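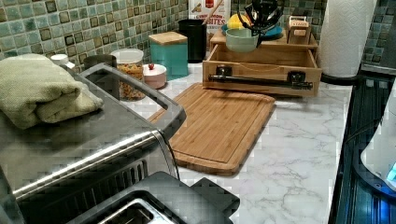 4/15/18 – survey pilot, brand trust wording

Great day on the wording test! We finally have the full pilot back: 249 completes, which is plenty to see whether the two versions of the trust question behave differently. They do, and by more than I was hoping for.

Version A asks "Does this company stand for something?" Version B asks "Can you name anything this company has done for other people?" For Gakico the two run almost together. For Orakzai there's a 13-point drop from A to B. People give them full marks for having a cause and then can't come up with a single thing they did. Lovely result – that gap is the whole reason we started on this in March.

Babak Khosravi thinks part of the drop is just effort, as B makes people stop and think. Fair point. We could check by timing the answers, and I'd like to do that before we show the chart to anyone outside the group.

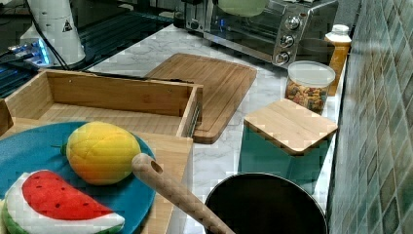
The open-ended answers are the best part. I read the first 100 straight through and forgot lunch. Plodstead gets named for its store closing early on election day, over and over, and hardly ever for the big ad campaign. Fendier gets lots of "they seem nice" and not much else. I'm coding those as vague positive for now (code 8), separate from real examples. Ladan Ghasemi is coding the same batch blind so we can compare.

Problems: the skip after the boycott question was sending "not sure" people to the end. Fixed in the script, not yet retested. Also the Orakzai logo loaded slowly on phones, so a few people may have answered from the name alone – flag those, don't drop them.

Next:
- timing check on A vs. B
- swap the brand order for half the sample
- ask Ladan if "other people" should be "your community" (I like it, but it may shrink the answers to local stuff) 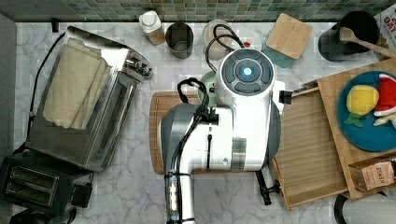 *Arm over the cutting board, seen from above.*

Raw file and code list are in the shared pilot folder. Please add new codes at the bottom and leave the old numbers alone.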